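Docs / Cells / Tinbridge bench cell / README

# Tinbridge bench cell: setup and upkeep

Two-arm tabletop cell, used for pick, place and handover work with household objects.
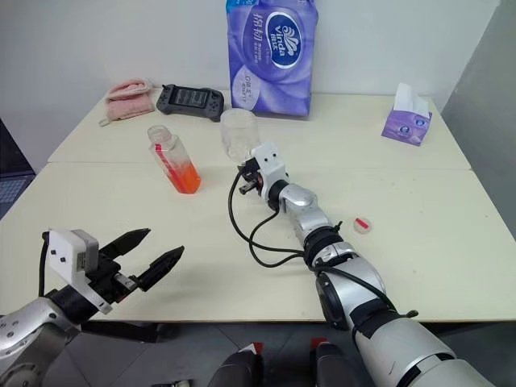 This README covers how the cell is set up, what to check before a session, and what to do when the usual parts need attention. It does not cover the control software, which has its own README in the Breleo repository. If the two disagree about anything mechanical, follow this one.

Maintainer: Eleni Dimitrov
Last full revision: 17 February 2019

## Layout

The work surface is two white panels pushed together. The seam runs across the table from left to right and is the main reference for everything else. The robot stands at the front, facing the wall.

- The rear panel stays against its stops. Do not move it to make room for objects.
- The front panel can be pulled out for access to the floor cables. Push it back until the seam is closed along its whole length.
- If one panel sits higher than the other, adjust the feet on the front panel only.

A step of 2 mm at the seam is enough to catch the rim of a cup when the arm slides it. Check with a straightedge at both ends and in the middle. Scuffs on the front panel are cosmetic and can be left alone unless you can feel them with a fingernail.

## Arms

The left arm has a two-finger parallel gripper with a sensor housing and a camera module mounted on top. The right arm has the compact white end-effector. They are not interchangeable. The mounts look alike, but the calibration files are separate, and loading the wrong one puts the grasp point well off.

After removing and refitting either tool:

1. Power down the arm and wait for the brakes to engage.
2. Seat the tool by hand before starting any screw.
3. Tighten in a cross pattern, a little at a time.
4. Reconnect the cable and tug it lightly.
5. Run `check_tool` for that arm only.
6. Recalibrate, even if the check passes.

Step 6 used to be optional. It was changed in September after a refit that passed the check and still missed on the far side of the table.

## Cables

Cables are the part of this cell that needs the most care. The one on the right end-effector hangs in a wide loop and can rest on the tabletop when the arm is low. The slack is needed for wrist rotation. Do not shorten it or tape it flat to the last link — the wrist will pull on the connector at the end of its travel.

Before each session, move both wrists slowly through their full range and watch the cables. Look for:

- a loop that passes under an object
- a cable pinched at a joint
- jacket wear where the cable runs back along the arm
- a connector that has started to back out

Replacement cables come from Lutlow, part 3446. We keep 2 on the shelf. Order another when you take one, and write the change in the log. Older cables from Pavlović fit the connector but are stiffer, and they should be used only to finish a session.

## Gripper fingers

Wipe the black fingers with a dry lint-free cloth. Use no solvent on them. With the gripper closed and unloaded, the tips should meet evenly. If light shows between them on one side, loosen that finger, close the gripper on the flat gauge, and tighten again.

Clean the camera window separately with a lens cloth. Never use the finger cloth for this.

## Objects

The object set is ordinary things: a clear plastic cup, a square bottle with orange liquid in it, a folded towel, tissue packs, a game console, a small round container. Clear plastic is hard for the depth sensor, so it is a good test after any camera work. If the cup is found reliably near the seam, the rest of the set normally gives no trouble.

- Check bottle caps by hand before the bottle goes on the table.
- Replace a cup once it has cracked or creased.
- Refold the towel between sessions.
- Keep a spill cloth within reach, off the table.

## Known issues

- The left gripper sometimes reports closed when it is almost closed. Homing it again clears this.
- Calibration of the right arm drifts if it is run before warm-up. Allow 11 minutes of slow motion first.
- The tissue wrap reflects the overhead lights and can produce a false edge. Turning the pack a few degrees is usually enough.

## Log

Write down every tool change, cable change and recalibration, with your initials and the arm. "Same as last time" is not an entry. Send corrections to this page to Eleni.

Contact | © 2019 Tinbridge | Back to top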